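Re: [worktables] Covering for shared tables, and the tape question
From: Deok-su Wi
27th March

Marit Eide wrote:

> Hello all,
> We have two long tables at Berkedis and both look terrible after the winter.
> In February I bought a green vinyl cover, it cost 200 and it already has
> a hole. Somebody on this list was using brown covering with tape on top. Does the
> tape stay in place? And do people really respect the rectangles, or do they
> put their things everywhere after one week? I would like to see how it looks
> before I order anything.
>
> Marit

Dear Marit,

I think it was me who wrote about this, so I will try to answer both questions.

We cover the whole top in brown and then we put blue tape over it in long lines, so that the surface is divided into big rectangles. At first I made small ones. This was a mistake, because one open box of parts was already bigger than the place for it. Now I make them large and I do not measure very carefully. Some of the lines are not parallel and Si-eun Shim teases me for it, but for our purpose it is enough.

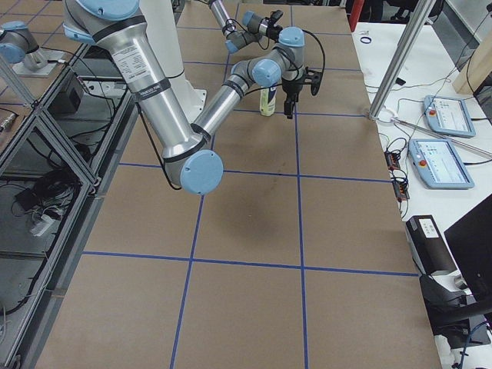
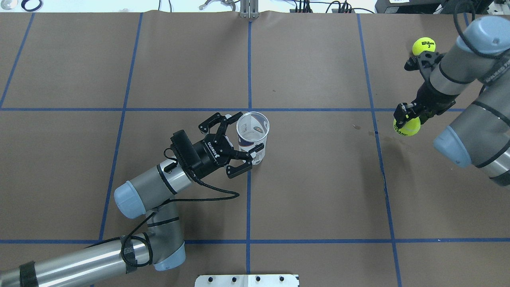 Blue tape on the brown top, with the spray can in the first picture and the paper cup in the second.

About the tape: it stays well if you press it with a dry cloth, especially at the crossings. The ends I fold under the edge of the table. When I have to replace a strip I pull it slowly and flat - if you pull it up, the brown surface comes with it. One roll from Grenex was enough for our 8 lines on the long table in the other room, and a small piece was left.

The covering does get wrinkles. You can see them in the second picture, also a small dark stain on the right side. I do not change it for such a small thing. When there is glue or oil I change it the same day, otherwise it goes on the next person's sleeves.

Do people respect the rectangles? For tools, yes, mostly. For cups, no. Efren Dela Peña proposed that drinks stay on the window shelf and we agreed, but it is not written anywhere and new people cannot know it. For spray cans our rule is that they stand upright, cap on when you are finished, and at the end of the day they go back to the metal cupboard. I would write these rules on the tape itself with a marker, it can be read well enough.

For the vinyl with the hole, maybe you can still use it under the brown layer - Jae-in Yook did it like this at Ahn and she was satisfied with it. I have not tried it myself.

If you tell me the length of your tables I can look how much we used.

Best regards,
Deok-su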